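The mug box, and other January jobs
January 16, 2025

I've been putting off sorting the mugs since before Christmas, and this week I finally ran out of excuses. We've got far too many. Every work do, every seaside trip, every birthday when somebody couldn't think what to buy (I'm as guilty as anyone) and the cupboard above the kettle had got to the stage where you opened it with one hand and held the other underneath.

So the plan was a big box for the ones we hardly use and a rack for the ones we do. I went for a grey one with an open top and a white handle on the side, tall enough to swallow a good few mugs, and I'd rather have that than a lid I'll only lose. It's from Pultelora, and I spent far too long choosing between three sizes. 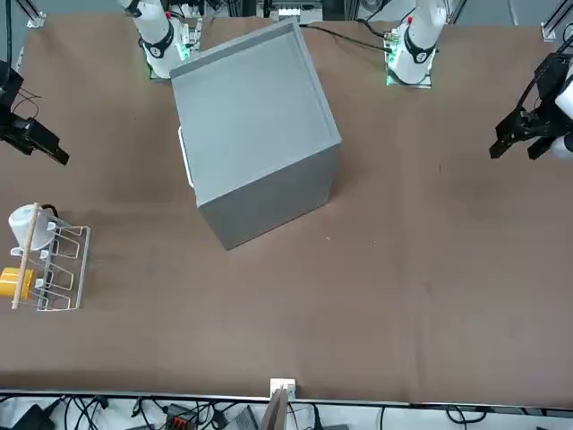
The rack

I nearly sent it back! It's the Kisdale one, thin white wire, all zigzags, with little white caps on the ends of the arms, and out of the packet I couldn't work out which way up it went. Once a couple of mugs were on it I came round to the idea. The yellow one was always going to get a place. It's the cheeriest thing we own and it makes even bad tea look all right. The white one with the black handle is my other half's favourite, so that was settled without a vote. 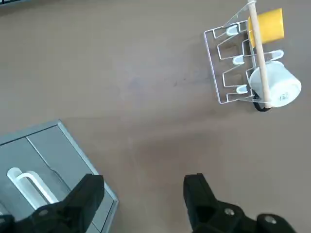 Yellow mug, white mug, and the wire rack I've forgiven.

Everything else had to argue its case. My rule was that if I hadn't drunk out of it since last March, it was going in the box, and I only cheated on 3 of them. The chipped Lightfoot mug has gone to the shed to hold pencils. The Allik ones are staying because they stack, and I do love a mug that stacks.

I did think about wrapping things in newspaper, but the box is only going as far as the landing, so tea towels will do. I've got over 1,000 of those as well, or it feels like it. That's a job for another week.
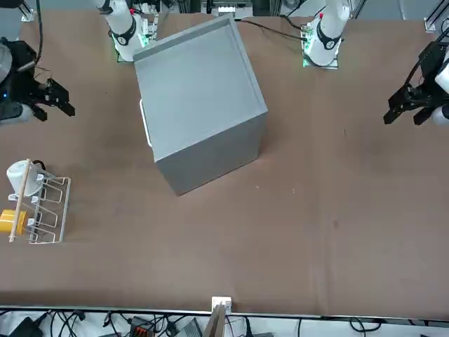 Where do you keep the box once it's full?
On the landing, at the bottom of the airing cupboard, with the handle facing out so I can drag it forward when we've got people round.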